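Bring Back the Short Lunch Menu

November 25, 2025

The company cafeteria where I eat most days used to serve two hot dishes, a soup and a sandwich. In September the contract went to a firm called Hiklow, and the menu grew to 18 items. There is a screen by the door that scrolls through them. I have yet to meet anyone who reads it to the end.

I think this was a mistake, and I think a lot of workplaces are making the same one.

The case for a long menu is easy to state. People have different tastes, some have allergies, and some don't eat meat. All of that is true, and a kitchen has to deal with it. But a kitchen with the same staff and the same stove cannot cook four times as many dishes as well as it cooked the old ones. It buys more of them ready-made and reheats them. The lentil soup used to be different from one week to the next, depending on who made it and what was cheap. Now it comes in a pouch and tastes the same every time.

Then there is the wait. We get 40 minutes for lunch. Under the old setup you picked up a tray, pointed at one of two pans and sat down. Now every order is put together at the counter, and the line runs back past the coat hooks by noon. People who start at the far end of the Brabec building have mostly given up and eat at their desks.

I worked for a few years at a smaller place, Skerkwood, with 74 people on the payroll and one cook. She made one main dish a day and a version of it without meat. If you didn't like it, there was bread, cheese and fruit. 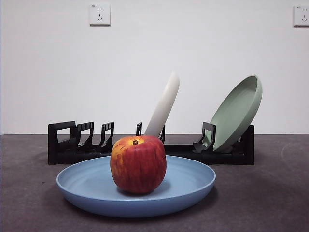 On fish days I ate the bread and cheese and was none the worse for it. Most of us complained about the cook now and then, but we ate at the same time and at the same tables, and that did more for the place than any of the staff events.

Cost comes into it too. A hot lunch here went up 18 percent with the new contract. Some of that is the price of food, which has gone up everywhere. Some of it has to be the price of stocking things that few people order.

I would go back to two dishes, one of them meatless, with a clear list of ingredients for each and something plain on the side. Anyone with a serious allergy should be able to ask for a separate plate the day before. The contract comes up for review next year, and I plan to say so in writing.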